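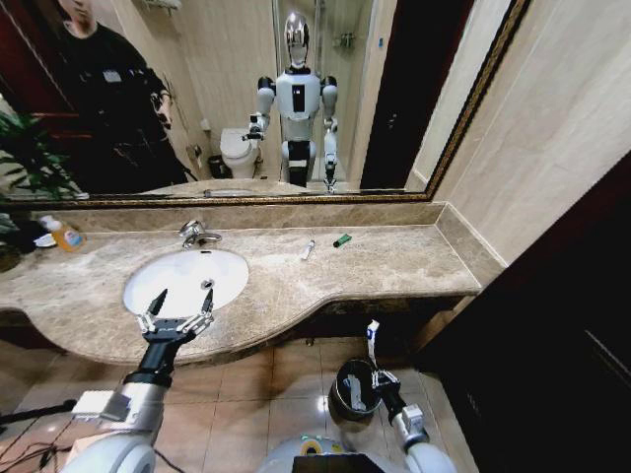 How long does grout really last in a bathroom? Twelve years if somebody sealed it, less if they didn't, and most people didn't.

Manuela Costa regrouts for a living. Small outfit, Zavano, two vans. She started at 7 in the morning the day I tagged along and had her knees on the tile before I'd found a place to park.

First job, a rental on Gatell Street. Shower floor, brown lines that used to be white. The owner had been scrubbing with bleach every week for years. Manuela winced. Bleach lifts the color and eats the sealer, she says, so the next stain goes in deeper. Warm water, dish soap, a stiff nylon brush. That's her whole kit for cleaning.

Then the noise. Oscillating saw, carbide blade, slow. She takes out two thirds of the depth and stops. Vacuums. Wipes. Vacuums agian.

Mixing is where people go wrong. Too much water and the joints dry pale and chalky. She wants peanut butter. Lets it sit 12 minutes, stirs it again, works a patch at a time with the float held at a slant. Waits 30 minutes, sponges off the haze. Wrung out hard, the sponge.

Corners get silicone, never grout. Walls move.

Cost? The Gatell Street shower came to $701, most of it labor. A do-it-yourselfer could get the materials for $40 and lose a weekend plus some skin.

Leonardo Sorrentino, who runs the counter at Khoury tile supply, sells more sealer in May than any other month. Spring cleaning, he figures. He tells everbody the same thing: drip some water on the joint. If it darkens, reseal.

Mine darkened. I bought the small bottle.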